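Office Setup and Clearing Assistant, part-time
Clamness Workspace Services

Clamness prepares small office rooms for new tenants. The assistant clears desks, repositions furniture and records the condition of each room before handover. The post covers the Grema and Zou buildings and reports to Simone Evangelista.

Duties
Clear and wipe desk tops, including under keyboards.
Remove bottles and other leftover items.
Check chair height, armrests and headrest — faults go on the Fliser sheet.
Pull out under-desk units, clean behind them and return them to the wall.
Dust exposed brick with a dry brush only. Painted walls may be wiped.

A typical room has one desk, one high-backed chair and little storage. 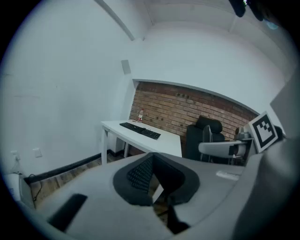
Evangelista adds that applicants tend to underestimate the brick. Mortar sheds grit onto the desk for a day after brushing, she says, so the wall is always done first and the desk last.

Terms
Two shifts a week, 9 hours in total. Pay is $1,105 per month, rising to $1,185 after the trial period, which ends in July. Gloves and brushes are supplied. Applicants must be able to move a desk with a second person.

Apply in writing to the Clamness front office by 16th April. State which building you prefer and list any previous cleaning or moving work.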